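사순 시기의 도보 순례, 스털트브리지에서 브랄니스까지

본 글은 필자가 지난 3월 스털트브리지(Stultbridge)를 출발하여 플란사이드(Flarnside)를 거쳐 브랄니스(Brallness)에 이르는 순례길을 걸은 기록입니다. 그동안 이 블로그에 게시한 수도원 숙박 관련 글에 순례길 문의가 여러 차례 접수되었으며, 이에 일정, 숙박, 식사, 예절에 관한 사항을 정리하여 안내드립니다. 필자는 해당 교구나 순례 단체에 소속되어 있지 않으며, 아래의 의견은 모두 개인의 의견임을 밝힙니다.

1. 순례길 개요

전체 구간은 42킬로미터입니다. 숙련된 보행자라면 이틀에 완주할 수 있으나 필자는 사흘 일정을 권합니다. 첫째 날은 스털트브리지 본당에서 강변 마을까지, 둘째 날은 강변 마을에서 플란사이드 수도원까지, 셋째 날은 수도원에서 브랄니스 경당까지로 나누는 것이 일반적입니다. 표고차가 크지 않아 등산 장비는 필요하지 않습니다. 다만 둘째 날 오후에 지나는 목초지 구간은 배수가 좋지 않고, 필자가 걸은 날에도 발목까지 물이 차 있는 곳이 두 군데 있었습니다. 방수 등산화와 여분의 양말 두 켤레는 반드시 준비하시기 바랍니다.

길 표시는 조개껍데기 문양이 아닌 푸른색 물고기 문양을 사용합니다. 울타리 기둥, 다리 난간, 농가의 담장 등에 표시되어 있습니다. 스털트브리지 시내를 벗어나는 구간에서는 표시가 드물어 필자 역시 교차로 하나를 잘못 지나 되돌아온 바 있습니다. 우체국을 지나 첫 번째 골목에서 왼쪽으로 진입하는 것이 올바른 경로입니다. 인쇄된 안내 지도에는 이 골목이 누락되어 있으므로 참고하시기 바랍니다.

2. 시기의 선택

순례객이 가장 많은 시기는 성주간이며, 이 기간에는 숙소 예약이 사실상 불가능합니다. 필자는 사순 시기 중반을 택하였습니다. 날씨가 고르지 못하다는 단점이 있으나 길이 한산하고, 수도원의 저녁 기도에 자리를 얻기가 수월합니다. 여름철에는 단체 순례가 이어지므로 조용한 시간을 원하는 분께는 적합하지 않습니다.

사순 시기에 걷는 것에는 또 다른 의미가 있습니다. 필자는 수년간 이 시기를 단식과 절제의 목록을 작성하는 것으로 시작해 왔습니다. 커피를 줄이고, 늦은 밤의 영상 시청을 중단하고, 금요일의 금육을 지키는 식이었습니다. 목록은 해마다 길어졌으나 부활 대축일에 이르면 무엇을 기다렸는지가 희미하였습니다. 이번에는 목록을 작성하지 않고 걷기만 하였으며, 첫째 날 저녁에 이미 그 선택에 만족하였습니다.

3. 첫째 날

출발 전 스털트브리지 본당에서 순례자 수첩을 발급받을 수 있습니다. 발급은 오전 미사 후 제의실 옆 사무실에서 이루어지며, 신분증은 요구하지 않습니다. 본당 종탑은 143개의 계단으로 되어 있고 순례자에게는 무료로 개방됩니다. 첫날부터 무릎에 무리를 줄 필요는 없다고 판단하여 필자는 오르지 않으려 하였으나, 사무실 직원의 권유로 결국 올랐습니다. 정상에서는 이후 사흘간 걷게 될 강줄기가 대부분 보입니다. 내려오는 길이 좁으므로 배낭은 아래에 맡기시기 바랍니다.

시내를 벗어나면 강을 오른편에 두고 걷게 됩니다. 점심은 휴대하여야 합니다. 중간에 빵집이 한 곳 있으나 오전 11시 이후에는 남은 것이 거의 없습니다. 필자는 호밀빵 반 덩이와 삶은 달걀, 사과 두 개를 준비하였고 이것으로 충분하였습니다.

첫날 밤은 라둘로비치(Radulović) 여관에서 묵었습니다. 강변 마을에서 순례자를 받는 유일한 숙박 시설입니다. 방은 소박하고 난방은 저녁 6시부터 가동됩니다. 사순 시기에는 육류가 없는 순례자 식사를 별도로 주문할 수 있는데, 필자가 방문한 날의 식사는 흰콩 수프와 구운 감자, 양배추 절임이었습니다. 수프의 간이 다소 강하였으나 양은 넉넉하였습니다. 금육을 지키시는 분은 예약 시 이를 미리 알리시기 바랍니다. 당일 요청은 받지 않습니다.

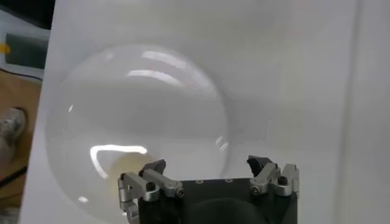
흰 판 앞에 놓인 투명한 반구형 물체. 윗부분에 두 줄기의 빛이 휘어져 비친다.

4. 둘째 날

둘째 날의 거리가 가장 길게 느껴집니다. 앞서 언급한 목초지 구간이 여기에 해당합니다. 필자는 오전 7시에 출발하여 오후 4시가 조금 지나 플란사이드에 도착하였습니다. 구간 중반에 십자가의 길 기도처가 마련되어 있으며, 각 처는 낮은 돌기둥에 번호만 새긴 형태입니다. 그림도 문구도 없습니다. 처음에는 허전하다고 여겼으나 몇 처를 지난 뒤에는 기도문에 집중하기에 오히려 적합하다는 생각이 들었습니다. 기도서는 비치되어 있지 않으므로 각자 준비하셔야 합니다.

이날 오후에는 비가 내렸습니다. 우의를 입고 걷는 동안에는 옆 사람과 대화를 나누기가 어렵고, 필자와 같은 방향으로 걷던 부부도 말없이 앞서 갔습니다. 필자는 묵주를 주머니 안에서 쥐고 걸었습니다. 평소 묵주기도를 할 때는 신비마다 생각이 흩어지는 편인데, 젖은 길에서는 발을 디딜 곳을 살피느라 다른 생각을 할 여유가 없었습니다. 이것을 기도의 집중이라고 부를 수 있는지에 대해서는 확신이 없습니다.

플란사이드의 주민은 2,094명입니다. 마을 입구의 표지판에 그렇게 적혀 있습니다. 식료품점과 약국이 각각 한 곳 있고, 두 곳 모두 오후 1시부터 3시까지 문을 닫습니다. 물집용 반창고가 필요한 분은 이 시간을 피하여 방문하시기 바랍니다.

5. 플란사이드 수도원 숙박

수도원의 객실은 별관에 있으며 침대는 모두 50개입니다. 남녀 객실이 층으로 구분되어 있고, 부부라 하더라도 같은 방을 배정하지 않습니다. 침구는 제공되나 수건은 제공되지 않습니다. 숙박비는 정해져 있지 않고 봉헌함에 각자 형편에 따라 넣는 방식입니다. 필자는 이 방식을 존중하나, 처음 방문하는 분들이 금액을 몰라 곤란해하는 모습을 보았습니다. 일반 여관에서 지불할 금액의 절반 이상을 봉헌하는 것이 적절하다고 생각합니다.

준수하여야 할 사항은 다음과 같습니다.

저녁 기도 이후에는 대침묵이 시작되며, 이튿날 아침 기도가 끝날 때까지 복도와 객실에서 대화를 삼갑니다.
휴대전화는 객실 내에서 무음으로만 사용할 수 있습니다.
성당 내부의 촬영은 허용되지 않습니다.
식사 후 각자의 그릇은 직접 씻어 선반에 올려놓습니다.
퇴실은 오전 9시까지입니다.

저녁 식사는 침묵 중에 진행되고, 수사 한 분이 책을 낭독합니다. 필자가 참석한 날에는 사막 교부들의 일화가 낭독되었습니다. 신자가 아닌 분도 식사와 기도에 참석할 수 있으며 별도의 질문을 받지 않습니다. 필자의 맞은편에 앉은 청년은 성호를 긋지 않았고, 식사 전 기도 중에는 조용히 고개를 숙이고 있었습니다. 타 종교의 예배 공간을 방문할 때 필자가 취하는 태도 역시 이와 같습니다. 모르는 동작을 흉내 낼 필요는 없으며, 자리를 지키고 조용히 있는 것으로 충분하다고 봅니다.

아침 기도는 오전 5시 30분에 시작됩니다. 참석은 의무가 아닙니다. 성당에는 난방이 되지 않으므로 외투를 착용하시기 바랍니다. 시편은 교송으로 불리고, 순례자석에 악보가 비치되어 있으나 속도가 느려 악보 없이도 따라갈 수 있습니다. 필자는 두 번째 시편에서 줄을 놓쳐 이후에는 듣기만 하였습니다.

6. 셋째 날

플란사이드에서 브랄니스까지는 완만한 오르막입니다. 구간의 대부분이 너도밤나무 숲이며, 3월에는 잎이 없어 시야가 트여 있습니다. 숲이 끝나는 지점에서 경당의 지붕이 처음 보이지만 그곳에서도 한 시간을 더 걸어야 합니다. 마지막 언덕 아래에 식수대가 있습니다. 겨울 동안 잠가 둔 물이 아직 나오지 않았으므로 이른 봄에 걷는 분은 수도원에서 물통을 채워 출발하시기 바랍니다.

브랄니스 경당은 예상보다 작은 건물입니다. 긴 의자가 양쪽에 몇 줄씩 놓여 있고 제대 뒤로 좁은 창이 하나 있습니다. 도착한 순례자는 수첩에 마지막 도장을 찍은 다음, 출발할 때 가져온 지향을 종이에 적어 상자에 넣습니다. 종이는 부활 성야에 새 불로 태운다고 합니다. 필자는 출발 당시 준비한 지향이 있었으나 막상 펜을 들고는 다른 것을 적었습니다. 그 내용은 이 글에 옮기지 않겠습니다.

경당 안에는 필자 외에 노년의 여성 한 분이 계셨습니다. 그분은 초 하나를 켜고 곧 나가셨고, 필자는 버스 시각까지 그대로 앉아 있었습니다. 완주의 감격이라 할 만한 것은 없었습니다. 발이 아프고 배가 고팠으며, 그런 상태로 앉아 있는 것이 나쁘지 않았습니다.

7. 귀환 교통편

브랄니스에서 스털트브리지로 돌아가는 버스는 오후에 두 차례 운행되며, 막차는 오후 5시 10분입니다. 정류장은 경당 앞이 아니라 언덕 아래 학교 옆에 있습니다. 승차권은 기사에게 직접 구입하고, 카드 결제는 되지 않습니다. 사흘을 걸은 거리를 버스로는 한 시간이 채 걸리지 않아 돌아옵니다. 차창 오른편 좌석에서는 목초지 구간이 다시 보입니다.

8. 준비물에 관한 보충

문의가 많았던 배낭의 무게에 대하여 덧붙입니다. 필자는 갈아입을 옷 한 벌, 우의, 수건, 세면도구, 기도서, 묵주, 손전등, 간식을 넣었습니다. 책을 두 권 가져갔으나 한 권은 펼치지 않았습니다. 침낭은 필요하지 않습니다. 지팡이는 목초지 구간에서 유용하며, 라둘로비치 여관에서 빌려 수도원에 반납할 수 있습니다.

단식 중에 걷고자 하는 분들의 문의도 있었습니다. 재의 수요일이나 성금요일과 같은 단식일에는 둘째 날 구간을 피하시기를 권합니다. 건강상의 사유가 있는 분은 사전에 의사와 본당 사제에게 상의하시기 바랍니다. 필자는 금요일의 금육만 지켰고, 걷는 동안의 끼니는 거르지 않았습니다.

숙소 연락처와 버스 시간표는 변경될 수 있으므로 본문에 기재하지 않았습니다. 필요하신 분은 댓글로 남겨 주시면 확인하여 회신드리겠습니다. 다음 글에서는 플란사이드 수도원에서 판매하는 사순 시기용 보리빵과 그 조리법을 다룰 예정입니다.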